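Film Distribution and Release Planning
Handout 4: Windows and Territories
Instructor: Nawal Belkadi

A release window is the period during which a film is offered through one channel only. Students should read the Savness case before class and note the order in which each territory opened.

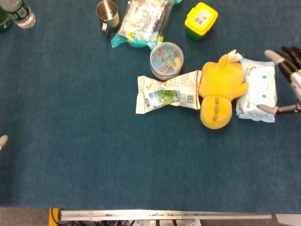

Merchandise follows the same calendar as the film. A licensed item, such as a plush toy of a chubby yellow character with stripes on its back, is normally dated to reach stores before opening day. The Mansour release plan placed toys in 231 stores and the film on 832 screens.

Streaming rights are negotiated separately. Skoteo acquired the title for a December start, while theaters in Iltville were still showing it.

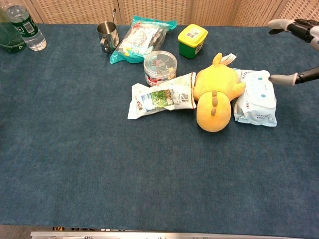 Where two windows overlap, the contract must state which party carries the loss in ticket sales. Written responses are limited to 1000 words and should be submitted to Kenza Ragab before 5 p.m.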